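**Wood grain** is the direction, arrangement and appearance of the fibers in a piece of wood. In everyday use the word covers several different properties: the alignment of the fibers relative to the long axis of a board, the relative size of the pores, and the pattern visible on a cut face. Wood technologists call the last of these *figure* and keep *grain* for fiber alignment, although the two terms are often mixed in the furniture trade.

## Origin

A tree in a temperate climate adds one layer of wood each year. The part formed early in the growing season, called earlywood, has wide cells with thin walls. The part formed later, called latewood, has narrower cells with thick walls and is usually darker. The contrast between the two produces the growth rings seen on a stump and the lines seen on a sawn board.

In tropical species growth may continue through the year, and rings can be faint or absent. Grain lines in such woods come mainly from bands of pores, bands of storage tissue, or deposits of colored material.

## Effect of the cut

The same log gives different patterns depending on how the saw meets the rings.

**Plain-sawn** boards (also called flat-sawn) are cut so that the wide face is close to tangent to the rings. The face shows broad arches, often called cathedral figure, with straighter lines toward the edges. The method wastes little wood, but the boards are more likely to cup as they dry.

**Quarter-sawn** boards are cut with the rings at a steep angle to the face. The lines are narrow and nearly parallel. In oak, the rays appear as pale flecks. The boards move less in width than plain-sawn boards of the same species.

**Rift-sawn** boards fall between these two and show straight lines with little ray fleck.

Knots disturb all three patterns. A knot is the base of a branch enclosed by the growing trunk, and the surrounding fibers bend to pass it, leaving oval or looped lines on the face.
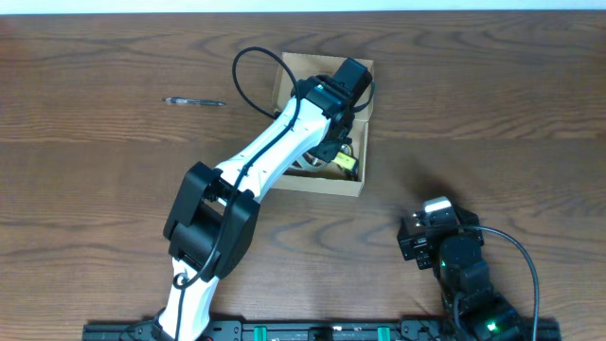
Fiber direction also varies within the tree. In *straight grain* the fibers run parallel to the trunk. In *spiral grain* they wind around it in one direction. In *interlocked grain* the direction of the spiral reverses every few years, and a quarter-sawn face shows stripes that change from light to dark as the viewer moves. *Wavy grain* gives the cross-bands known as fiddleback.

## Mechanical properties

Wood is much stronger along the fibers than across them. A beam whose fibers slope away from its long axis loses bending strength, and grading rules for structural lumber therefore limit the slope of grain. Slope is written as a ratio, such as 1 in 12, meaning that the fibers deviate one unit for every 12 units of length.

Shrinkage also depends on direction. Wood shrinks least along its length, more in the radial direction, and most in the tangential direction. The difference between the last two is the main cause of cupping in plain-sawn boards. Tabletops made of solid boards are normally attached with slotted screws or clips that let the width change with the seasons -- a rigid fixing across the grain can split the top.

## Working and finishing

Planing *with the grain* means cutting in the direction in which the fibers rise toward the surface ahead of the blade. Planing against the grain lifts the fibers and causes tear-out. Boards with interlocked or wavy grain have no single correct direction and are often scraped or sanded.

Stain is taken up more readily by open, porous tissue than by dense tissue. In many softwoods the earlywood, pale before staining, ends up darker than the latewood, an effect called grain reversal. Methods used to change the look of the grain include:

- **Filling**, in which the pores are packed with paste to give a level surface
- **Wire brushing**, which wears away the softer earlywood and leaves the latewood standing
- **Liming**, in which white pigment is left in the pores
- **Graining**, the painting of an imitation wood pattern over another surface

Clear finishes deepen the color of the wood and raise the contrast between bands. The apparent color of a finished face also depends on the viewing angle, particularly where the fibers meet the surface at a slope. Descriptions used in matching boards are best made under fixed lighting and from more than one side.
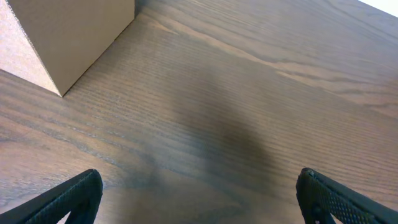
## Printed and reproduced grain

Wood patterns are also printed on paper or film and bonded to panels. A printed pattern repeats at a fixed interval set by the size of the printing cylinder. Some products have a texture pressed into the surface to follow the printed lines, a process known as embossing in register.

On solid wood, the lines on the end of a board continue those on its face. A face pattern with no matching lines on the end indicates veneer or a printed surface.

## See also

- Dendrochronology
- Quarter sawing
- Wood veneer
- Wood warping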